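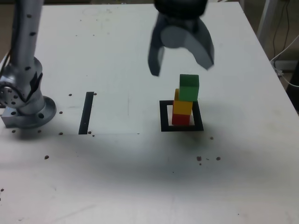 4. Fitting the Jiltberg coilovers (rear)

Read the whole section first. The leaflet in the box says this takes an hour. It doesn't, at least on a car that has seen salt.

4.1 Chock the front wheels, raise the rear and set it on stands. Do not trust the jack alone.

4.2 Soak the lower shock bolts with penetrating oil and leave them overnight. Vrettos sells a "rapid" version. We saw no difference.

4.3 Support the control arm, then remove the lower bolt and the two top nuts. Pull the old shock out downward.

CAUTION: Never take apart the old strut without a spring compressor. The spring is loaded even with the wheel hanging.

4.4 Compare the new top mount with the old one. Gus Pennington had two kits with the left and right mounts bagged wrong, so don't go by the labels.
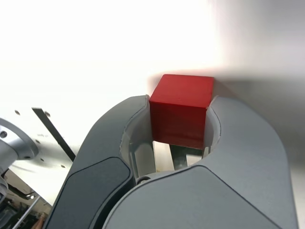

Red cube between two gray gripper fingers.

4.5 Install the new unit and start all fasteners by hand. Tighten the top nuts. Leave the lower bolt snug for now.

4.6 Set the wheels on ramps so the suspension carries the car, then torque the lower bolt to 97 Nm. The leaflet says 72 -- that is the figure for the older, thinner bolt.

NOTE: The maker claims the springs settle within 400 miles. Ours were still dropping at 700. Hold off on the alignment until the ride height stops changing, whatever the box says.

4.7 Check the lower bolts again after the first drive.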